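From: Hamish Katene
To: home-automation-talk
Subject: Re: Re: can they do the dishes yet
Time: 9:12 pm

Yoshinori Hoshino wrote:
> I read the Kershaw piece and came away thinking we are a couple of years
> off, tops. Two arms, a decent policy, a few hundred hours of somebody
> patiently driving the thing around, and it folds towels. My mother-in-law
> won't fold towels at all. Is there really anything left in a normal
> kitchen that would stump one of these? I'd like a concrete case and not
> another lecture on friction.

Yoshinori,

No lecture, then. Steamed buns.

I've been following the Hetau kitchen work since October, mostly because they publish their failures, a habit I'd like to see catch on. Their task list has 55 chores on it, and wiping a counter is in the same column as loading a steamer, which tells you the list was typed up by someone who gets takeout. Wiping a counter forgives you. You can miss a bit and come back. A bun gets one chance, and if you squeeze it like a tennis ball it stays squeezed.

The setup is about as plain as a kitchen job gets. One pot, one lid, one plate, buns. No drawers, no cat. 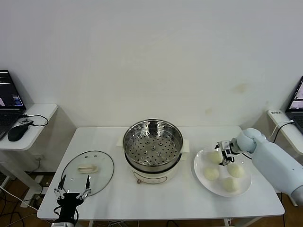 Hetau bench, bun task. Lid on the left, buns on the right, basket in the middle.

Consider what you'd do there. You'd pick up a bun without thinking, put it in the basket, leave a gap so it doesn't weld itself to its neighbor, and reach for the lid at the end while looking for your phone. The arm has to decide where on a soft round thing its small fingers should close, how hard, and when to let go. Then it has to do that again on a bun that is a slightly different shape. Then the other arm has a glass lid to deal with, and glass is a great teacher but an expensive one.

Their last write-up gave 71 percent for single buns placed without visible dents, and 12 percent for the whole job, lid included. I'd call the first number respectable. I'd call the second one dinner at nine-thirty. They also list "bun adhered to gripper" as its own category of failure, and I have felt warmly toward them ever since.

As for the towels: the Kershaw demo used the same towel. Same size, same color, dropped in the same spot. Hesto tried it on a mixed basket from a real house and got up to 97 seconds per item before someone stopped the clock. I have a teenager who can beat that, though only with threats.

Where I do agree with you is the shop floor. The Nondero people have an arm putting caps on jars all day and it's dull and it works. The jars are all the same, they arrive facing the same way, and if one goes wrong it gets kicked into a bin. Most of what we call a chore is the part where things don't arrive facing the same way. I don't think that's a couple of years. I also said that about robot vacuums, and mine is under the couch as I type this, asking to be rescued, so weigh my forecasting accordingly.

If you want the Hetau failure log I can send it off list. It's long. Start with the section on lids.

Hamish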